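3.2 Holiday closing and visitor spending in the study towns

The New Year holiday was chosen for the second part of the study because most family businesses in the region close at this time. We compared two towns, Etden and Wimell, which have a similar number of guest rooms but different customs for the holiday.

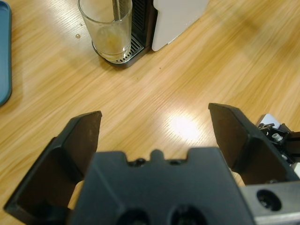
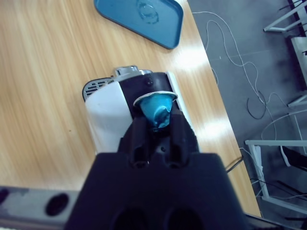

Figure 4. Gripper with open fingers over a wooden tabletop (first) and gripper with a blue capsule between the fingers, above a coffee machine (second).

In Etden, the shops on the main street stay closed for several days, and visitors must eat in their hotel or buy food before the closing. In Wimell, the shop owners agree each August who will open on which day, so at least a part of the street is always in service. This agreement is not written, and we learned of it only during the interviews.

We sent the questionnaire to 285 households and guests in the two towns. Over 200 were returned, and we excluded 22 of them for missing answers on spending. The questions asked for the length of stay, the reason for the visit, and the money spent on food, transport and gifts. Guests who stayed with relatives were treated as a separate group, for their costs are mostly paid by the host.

The guests in Wimell spent more on meals outside, as we expected. The difference in gifts was smaller, and it goes in the opposite direction: visitors to Etden bought more gifts, most of them before they traveled. It is possible that they knew of the closing from earlier visits. We did not ask this question directly, and we consider it a weakness of the questionnaire. The data on transport are discussed in the next section, together with the Pretano bus line.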